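Your Questions About White Tables, Desks and the Rest of the Office

Juserora Office Furniture, Tramton
Frequently Asked Questions

We get a lot of letters and calls at the shop, and many of them ask the same handful of things in slightly different words, so we've gathered our answers on one page. Some of them run long. We like talking about tables, and we would sooner tell you a bit too much than have you standing in your office on delivery morning wondering which way up the frame goes.

How big a table should I get?

Bigger than you think, if the room can take it! Most people measure what they have on the table now, which is usually a table that's too small, and so they end up ordering the same size again. Try this first: lay an old bedsheet on the floor, fold it to the size you have in mind, and walk around it for a day or two with the chairs where they would be. You'll know quickly enough. We like to leave 34 inches behind any chair that people need to pass, and a little more if that's the way to the coffee.

Do I have to have it in white?

Not at all, though white is what most of our office customers choose, and we have it in the front half of the shop ourselves. It's kind to a room that doesn't get much sun, and small things are easy to find on it. The Bråten table also comes in gray and in a dark green that we're very fond of and that hardly anyone orders (come and see it, please, it's lovely by the window).

What's the difference between matte and gloss?

Gloss throws the ceiling lights back at you, and it shows fingerprints. Matte is easier on the eyes over a long afternoon, especially if you write or draw by hand. It does hold on to a smudge a little more stubbornly, so you'll want to wipe it often and gently instead of waiting for a big cleaning day. For a desk where somebody sits for hours, we nearly always suggest matte.

I got pen on my white table. Is it ruined?

Almost certainly not, so take a breath. Begin with the mildest thing you have: a soft cloth, lukewarm water and one drop of dish soap. Go over the mark in small circles, dry it, and look again in daylight. If the ink is still there, try a little rubbing alcohol on a cotton pad, but test it first somewhere out of sight, such as the underside of the edge. Please stay away from scouring powder and those white eraser sponges. They do take the ink off, and they leave a shiny patch that will annoy you for much longer than the ink would have.

Pens with a cap, or the kind that click shut, save a great deal of trouble. A small tray is a good idea too.

Are rounded corners worth paying extra for?

We think so, and anybody who has walked a hip into a square corner at the end of a long day will agree with us. A soft corner is also less likely to chip when the table gets moved. If one end goes up against a wall, you can have the corners rounded at the other end only, and the price comes down a little. Just write it in the notes on your order.

Will the chair casters hurt our carpet?

On a short, firm office carpet, not much. You'll see a bit of a track in time where the same chair rolls back and forth over the same spot, and if that bothers you, a chair mat takes care of it. Deep, soft carpet is another story. Casters sink into it and you end up pushing with your feet all day, which is tiring in a way you may not notice until evening. The Drilen chair is sold with hard casters for carpet or soft ones for bare floors, and you can swap them by hand. Pull straight down, and don't be shy about it.

While the chair is upside down, have a look for hair and thread wound around the axles. A pair of tweezers gets most of it out.

What can we do about all the cables on the floor?

Ah, the question we're asked more than any other. We'd start by unplugging whatever isn't in use, which often gets rid of more than you'd expect. Then fix the power strip to the underside of the desk or to the frame, so that one cord goes to the wall and the others stay up off the floor. Use the cloth kind of tie that opens again. If the desk goes up and down, raise it as high as it will go before you tie anything, and leave some slack there, or the first person to stand up for a phone call will pull the screen cord right out.

Should the computer tower stand on the floor or on something?

On something, if you can manage it. A small stand with wheels lifts it off the carpet, where the dust is, and lets you roll it out to reach the back. Keep it clear of your knees, and clear of the legs of a standing desk. Leave a hand's width behind it for air.

Can a big table and ordinary desks share one room?

They can, and we wish more offices would try it. Put the desks along one side for the quiet work and give the big table the open floor, where people can spread out whatever they're busy with and use both hands. Somebody at a desk with their back to the table is usually less bothered by it than somebody facing it. A person can sit in a mesh chair getting on with things while the white table behind them is in full use.

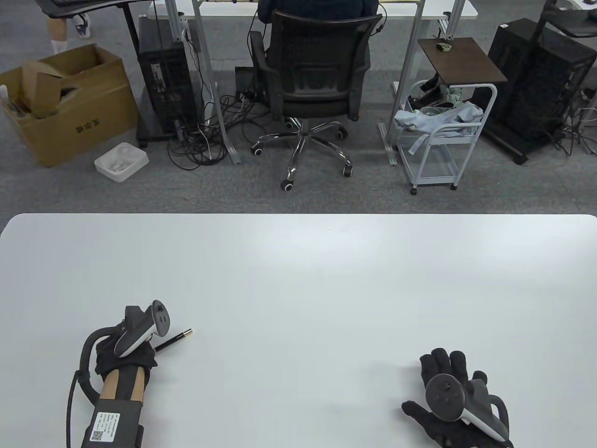
Juserora Table Talk, Vol. 3, No. 8

Gray carpet with white tops is a pairing we're often asked about, and yes, we like it. It's calm, it forgives crumbs, and a black chair looks right at home on it.

How do I order spare feet or a new edge strip?

Ask for form 1078 at the counter or over the phone and we'll send one out. Please copy the number from the sticker under the tabletop, as the Bråten frame changed a little over the years and the older feet have a different thread. Spare parts go out in the same box as your order if you're buying something else, with no extra postage.

Do you take old tables back?

We do, if they're clean and the legs come off. Bring them around to the side door in the morning, when there's someone free to help you carry. Is the shop open in August? Yes, but we close at 3, and deliveries outside Tramton wait until September.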